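The Case Against the Matching Set

My sister-in-law owns 2 drawers of food containers, every one from the same Cerwood line, every lid fitting every box. She paid nearly $200 for them. I have eaten at her house for years and have yet to be sent home with so much as a roll, and I blame the set. You can't lend out a piece of it. It would leave a hole.

My own cupboard is a disgrace, and I've come around to defending it. There's a steel pan with no lid, a lid with no pan, and a deli tub that has outlived two refrigerators. When Kelly Honorato left my place in May with half a lasagna, she took it in whatever my hand landed on, and neither of us has thought about it again.

The people who sell containers would like us to believe that leftovers are a storage problem. I think they're a lunch problem. A croissant doesn't care if its box has clips on the sides, and it will be stale by tomorrow night in either kind. What it wants is to be put somewhere you can see it and eaten before ten in the morning.

Hamisi Waweru, my neighbor, tells me I'll change my mind when I've bought a decent set. He has been missing a lid since winter and still brings it up on the stairs.

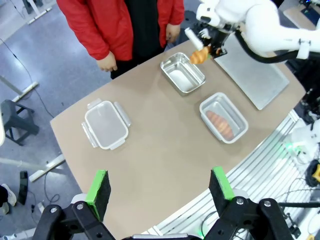
Steel, clear plastic, one lid on, and a croissant-shaped thing already in its box.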